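Repainting a gray bench top - epoxy or laminate sheet?
Workshop and Storage > Surfaces

benchrat58
Posted Jun 1, 2025
I have a long work surface in the back room, 141 inches end to end, and the top is worn through to bare board in two places. I use it for soap making and some resin pouring, so it gets lye, alcohol and dye on it. I want it light gray again so I can see spills. Choices as I see them are a two-part epoxy paint (the store here carries Prirel) or glueing down a laminate sheet. Budget is tight. Which one holds up?

marlow_t
Laminate. I did a paint job on mine and was sanding it again by October. Paint is fine on a wall. On a bench you drag things across it every day and it goes at the front edge first.

kettleblack
Depends on the prep. Mine is epoxy over birch ply and it is 10 years old. Sand to 120, vacuum, wipe, two thin coats, and then leave it alone for a week before you put anything heavy down. Most people who say paint fails put their boxes back on it the next morning.

marlow_t
I waited nine days.

kettleblack
Then what did you sand to?

marlow_t
80. The can said 80.

kettleblack
Too coarse for a top you want flat. It will grip, but the high spots wear through.

osprey_lane
A 141 inch top is longer than a standard laminate sheet, so you need either a seam or a special order. The seam is where the lye water gets in. I put mine under the shelf where I don't work wet. Special order from Lecomte was $58 more than the stock sheet when I asked, plus delivery, and you need a second person to lay it.

benchrat58
I didn't think about the seam. The wet end is on the left and the pouring is in the middle, so there is no good place for one except the far right. Has anyone used the Skavent roll-on kit? It is cheaper than the Prirel.

tinsnips
Used it on a shelf. Goes on easy, smells for days. It yellowed near the window but my window faces south. Alcohol didn't bother it. I never tried lye.

osprey_lane
I wouldn't use it for lye without a test. Paint a scrap, let it cure, put a wet spot on it overnight under a jar lid.

marlow_t
Agree with that, test whatever you buy. I still say laminate. You can get a clean front edge with a trim strip and it wipes off with a rag.

kettleblack
Trim strip is another place for water to sit. We can go around on this all day.

benchrat58
OK. I think I'm going with epoxy, mostly because of the length. I'll do the scrap test first. Next question is what color of gray. The first top was close to white and every mark showed, which I liked, but it was hard on the eyes under the tube lights.

tinsnips
Go one step darker than you think. Predanari has a chip card with 35 grays and the store will let you take it home. Look at it at night with your own lights on.

kettleblack
Satin if you can get it. Gloss will bounce the lights right back at you.

osprey_lane
Light gray is good with colored bins. Yellow stands out on it well, even across a room. The floor is warm brown planks, and I think you said yours is too. 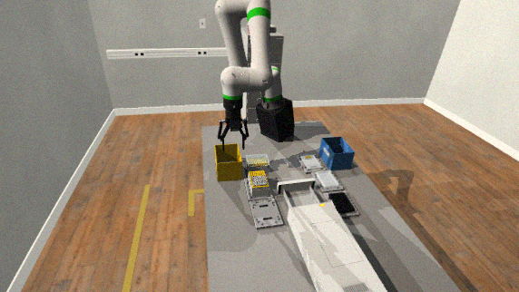

Light gray top with yellow box and tray, brown plank floor (computer render)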